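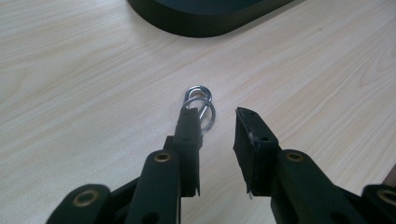 Everyday Carry and Small Stuff > Pockets, Pouches, Key Things

Thread: Do you empty your pockets into a tray or are you a normal person

tsakiris_m
Posted 2021-04-22
My sister gave me a valet tray in October and I've been losing things into it ever since. Before the tray, my keys lived in my coat. Now they live in my coat or the tray, so I have doubled the places to look. Do these work for anybody? Marina

gandarfan90
Works fine. One tray, by the door, everything goes in. If that's too much to remember, I don't think furniture is your problem.

yejikwak
The tray works if you own four objects. I own receipts. Mine filled up in a week and then it was a bowl of receipts with a key under it.

Also, has anyone fixed a split ring that's gone springy? Mine has a gap you could drive a bus through and the eye hook keeps working its way out.

Bakalis
Throw it out. Split rings are cheap and your keys aren't. I bought a bag of 200 and expect to be buried with most of them.

yejikwak
I don't want 200 rings, I want one.

Bakalis
Then you'll be paying more for one than I paid for the bag. I'll mail you a dozen. Please.

tsakiris_m
Coins are what beat me in the end. I got tired of fishing dimes out from under everything else, so I bought a pouch with a zipper, the Cendberg one, and swore it would sit in the tray overnight.

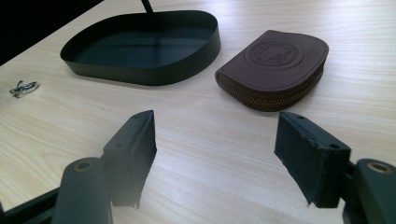 My system has lasted longer than my last three diets, so I'm calling it a success. Coins get zipped up at night, keys go on the hook, and the tray is for whatever I'm taking to work. You'll notice the tray has nothing in it and the brown leather pouch is on the table to the right of it. I'm told this is a discipline issue. Ye-ji, same question from me about rings, please put me down for two.

gandarfan90
So you bought a tray, and then a pouch to go in the tray, and you use the table.

tsakiris_m
It's a good table.

tetonpete
Disagree with all of you. Leather pouches stretch. I had a Teton one that held a fistful of quarters beautifully for a year and then turned into a sock. Get a tin.

Bakalis
A tin rattles. I had a tin. My coworkers had opinions about the tin.

yejikwak
Does the zipper catch on the lining? The curved ones always get me at the corner.

tsakiris_m
Only if I overfill it. I rubbed a candle stub along the teeth and it's been better.

gandarfan90
Pencil works too. Or carry fewer coins.

tetonpete
I'm at 500 posts on this forum and that's the first time anyone has suggested fewer of anything.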